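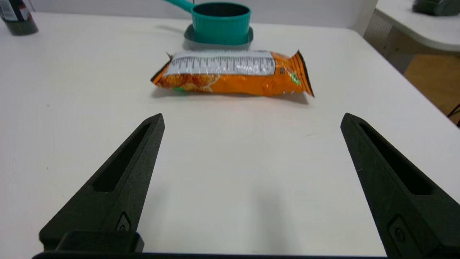 *A snack bag and a saucepan, still waiting for a pair of hands.*

I have been promised a robot that tidies the kitchen for as long as I've had a kitchen to tidy, and I'd like it known that I am still the one doing it. My sister-in-law sent me a brochure in June for something called the Loltine – a machine that would, it said, "return your home to order" – and I read it twice over a cup of tea, as hopeful as anybody. Then I got up and put away 40 odd bits and pieces before supper, with a radio going and my mind on something else entirely.
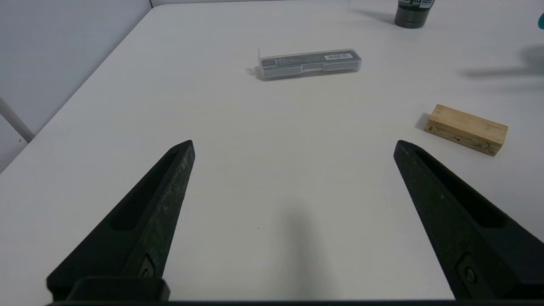 Putting things away is a hard job to hand over, I think, and we undersell it because we learned it so young. Every object wants its own sort of hold. A plain bar of wood you can pinch nearly anywhere along its length, and I'd trust a machine with that tomorrow. A see-through plastic case with a little flap standing up at one end is a different matter: do you take it by the middle, or mind the flap, and what about whatever is inside? You and I settle that before our hand arrives.

The shop floor is further along, I'll grant. The folks at Brustix, where I spent a good part of my working life, had a machine that packed the same carton over 334 times a shift and never grumbled. But it was the same carton, dear reader, in the same spot, and my counter has never looked the same 2 days running.

So I'm cheering for them, I truly am, and I'll gladly clear a shelf when the day comes. Until then the saucepans are mine, and there's one soaking now.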